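Washolm lab opens its robot teaching sessions to local workers

Tue 2 September

The robotics group at Washolm has started a new series of sessions in which people without programming experience teach a robot arm by remote control. The person holds a small handle, and the arm copies the movement of the hand. Each session takes 60 minutes, and up to 6 persons can take part.

The group began recording in May and has collected 273 demonstrations until now. The goal is 1000 before the winter. "Beginners are slow in the first minutes, but their movements are very useful for us," said Diane Leclerc, who leads the project. Registration is open at the Flellach front desk.

The tasks in the series are simple to explain and difficult to do well. The participant must choose one object, close the gripper on it and lift it without pushing the others away. A hairbrush with a blue handle or an orange cup lying on its side needs a different approach from a round bowl, and the operator has to decide the angle before the arm goes down.
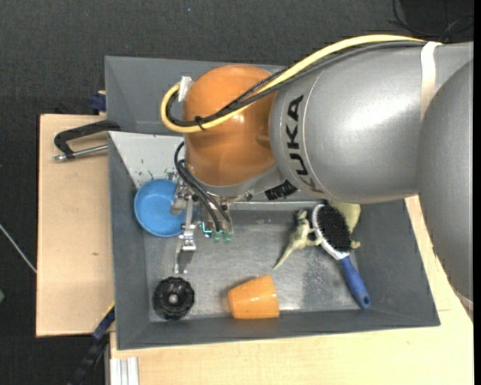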